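Home Help Exchange
Cleaning & Tidying > Guest rooms and rentals

Guest room floor is a snack graveyard by checkout. Bin is RIGHT THERE. What am I doing wrong?

Posted by sofabed_landlord
31 August 2019
Tags: guest room, trash, carpet, short lets, wastebasket

I rent out the spare bedroom in my house on weekends and most of the summer. It's a small room: bed, nightstand, lamp, a sofa against the same wall, beige carpet. I furnished it to look like a hotel room, on the theory that people behave well in hotel rooms. I have since spoken to somebody who worked in a hotel.

My problem is wrappers. Guests eat in there, fine, I don't mind, I eat in bed myself and have the sheets to prove it. But the packaging ends up on the carpet in the open stretch between the nightstand and the sofa. The wastebasket lives at the side of the bed, in front of the nightstand. It's round, black, has a bag in it and no lid, so there's no mechanism to master. Some of the trash makes it in. The rest appears to have been thrown in the general direction of the wastebasket by a person who then lost interest in the result.

I've tried a little card on the nightstand ("Trash goes in the black bin, thank you!"). I got the card back on the floor. I tried moving the wastebasket over by the door and the floor got worse, so it came back to the bed. I'm charging 60 a night, which doesn't leave a lot of room for a cleaner, and the turnaround between guests is sometimes as short as a long lunch.

Same room, same carpet, floor trash in all of them:

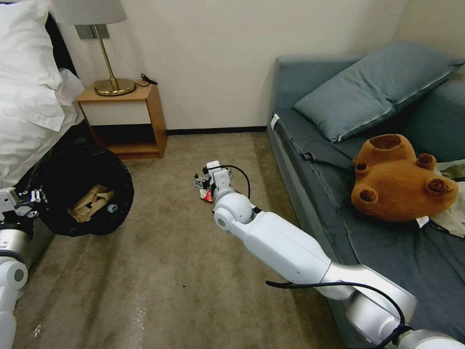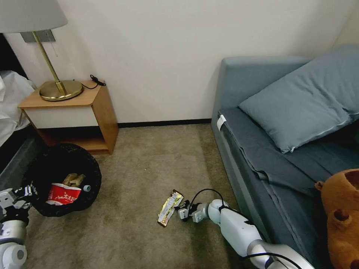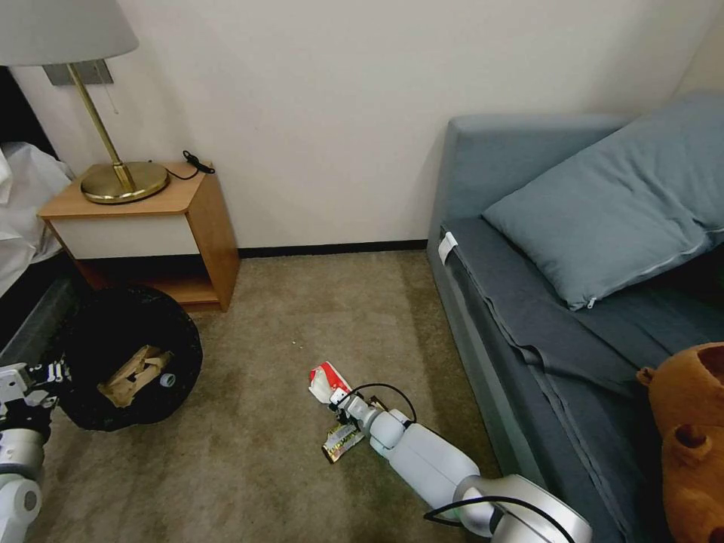
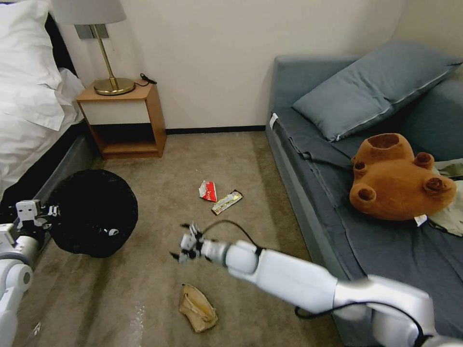 So what I'd like to know is:

Is the wastebasket in the wrong spot, or too small, or both? It holds plenty for one person with normal habits. For two people and a convenience store run it seems to fill up with one paper bag and then everybody gives up.

Is there any order to cleaning this up that's faster than what I do now? What I do now is walk in, sigh, pick up the nearest thing, carry it to the bin, walk back, and repeat until the next guest rings the bell.

And the carpet. It has some darker patches that vacuuming does nothing for. I've been telling myself it's wear. I would like a stranger to agree with me.

I'm not putting in tile. My brother-in-law has already suggested tile. He suggests tile for everything.

Thanks in advance.

Baptiste_Linens
Member since December
14 people found this helpful

I did rooms for a living for a good stretch, in a place with 38 of them, so let me take these in the order that will save you the most time and leave the carpet for last, where it belongs.

Your wastebasket is fine where it is for someone in the bed. It is useless for someone on the sofa. Think about where people eat. They come in, they put the bag of snacks down, they sit on the sofa, and from the sofa the nearest flat surface that isn't the sofa is the floor. The nightstand has a lamp and its cord on top, so that's half spoken for, and it's on the far side of the room from them anyway. You have given these people a place to sit and nowhere to put anything down. The carpet is your coffee table.

So get a second wastebasket and stand it at the end of the sofa. It doesn't need to match. Then get a tray, or one of those small folding side tables, and put it by the sofa too. I would bet you the table does more than the bin. People who would never throw a wrapper on the floor will happily set one down on the floor "for a minute," and the minute lasts until checkout.

On size: crumpled paper is what fills a room bin. A paper bag takes up most of the space and weighs nothing. When you service the room, if you do, squash it down. When you don't, there's nothing to be done except a taller bin. I wouldn't go for a lid. A pedal bin in a bedroom is a fine way to hear every cracker your guest eats at one in the morning, and plenty of people won't touch a lid with their hands.

Now the picking up. Stop walking to the bin. Bring the bin to the trash. I can feel you being insulted by this, and I apologize, but I trained grown adults who had to be told. Carry the wastebasket to the middle of the floor, put one hand on the rim so it doesn't tip, and use the other hand to load. Start with whatever is farthest from the door and work back toward it. Then sweep your eyes under the edge of the bedding, where it hangs down, and along the front of the sofa. Check the open shelf of the nightstand too. Small things love an open shelf.

Cups and cartons: give them a look before you drop them in, and pour out anything left in the bathroom sink. A liner will hold a puddle right up until you lift it.

Flat wrappers are the slow ones on carpet. They lie there and your fingernails skate over them. Pinch them at a crease or a corner. If it has no crease, press down on one edge so the other edge lifts. Don't run the vacuum at them to save time. It will take the wrapper halfway, hold it across the opening, and make a noise like a kazoo, and then you're on your knees anyway with a vacuum in your hand.

Bag out, new bag in, and leave a few spare bags folded underneath the one in use. That was the only trick I learned in my first year that I still use at home.

Strip the bed before you vacuum, not after. You can probably guess what comes out of the sheets.

I can't diagnose the patches from here. If they're where people's feet go, it's probably traffic. Put a damp white cloth on one and press. If color comes up on the cloth, it's dirt and it can be cleaned. If the cloth stays white, you've got your stranger's agreement and you should spend the money on a rug.

Jarden
3 people found this helpful

Charge them a cleaning fee. Problem solved. I charge 15 and call it a "refresh contribution" and they pay it without a word.

Also ban food in the room. It's your house.

sofabed_landlord (original poster)
Replying to Jarden

I did ban food, for one month. They ate it anyway and hid the wrappers. I found one inside a pillowcase. I prefer it on the floor where I can see it.

Akinyi Chege
9 people found this helpful

Seconding the table by the sofa. I had the identical problem with a teenager, who is a kind of long-stay guest with poor reviews, and a folding table cut the floor trash down to what fell off the table.

A couple of things I'd add to what Baptiste_Linens wrote.

Lose the card. Nobody over the age of six reads a card about a trash can, and the ones who do read it feel told off. What does work is leaving a paper bag standing open on the new table. An open bag looks like it wants something put in it. They'll fill it, and you carry out one bag in place of chasing bits around the carpet. Use the plain brown kind with a flat bottom. The handled ones fall over.

Black bin next to a dark bed base is a bit hard to spot once the lamp is off. If you're buying a second one anyway, get it in white or some cheerful color you'd never pick for yourself. I have a yellow one. It's hideous and it's always full.

Small stuff: bottle caps, little corners torn off wrappers, the bits that are too small to look like trash. Those are what your vacuum chokes on. After the big things are up, I go over the floor once with a wide, flat-edged dustpan and a rubber broom, short pulls toward me. The rubber grabs what's sitting on top of the pile. It also brings up an amount of hair that you'll want to be emotionally ready for. Then vacuum.

On the patches, do the cloth test, and if it comes up dirty use warm water with a very small squirt of dish soap, blot, then blot again with plain water. Too much soap stays in the carpet and the spot gets dirty faster than before. I know this from having created one such spot, which now has a chair on it. Try a corner behind the nightstand before you do it in the middle of the room.

And tell your brother-in-law that wrappers slide on tile. You'd be picking them up from the bathroom.

Etix
0 people found this helpful

is the lamp for sale

sofabed_landlord (original poster)

The lamp is not for sale.

Update for everybody else. Second bin is in, at the sofa end. It's orange. I bought a folding table at a yard sale and put an open paper bag on it as instructed. First guests with the new setup left the table covered, the bag full, the orange bin half full, and one wrapper on the carpet. One! I can pick up one wrapper. I've been taking the bin to the trash and I'd rather not discuss how much faster it is.

Did the cloth test on the biggest patch. The cloth came up gray. So it's dirt, and I have been vacuuming around it with great tenderness for two years. I've done one round with the dish soap, a very small squirt, and it's lighter. It has also made the carpet beside it look worse, so I suppose I'm washing that next.

Mekico
2 people found this helpful

If you're going to wash next to it, wash the whole open area at once, wall to wall between the nightstand and the sofa. Otherwise you'll be adding clean patches until December. You can rent a machine from most big hardware stores. Move the nightstand out first, take the lamp off it before you move it (I didn't), and crack a window afterward. Leave the room empty overnight if you can stand to lose the 60.

My last place had 400 square feet of the same beige and I still see it when I close my eyes.

sofabed_landlord (original poster)
Replying to Mekico

Booked the machine for the next gap between guests. Marking Baptiste_Linens as the accepted reply, with an honorable mention for the paper bag.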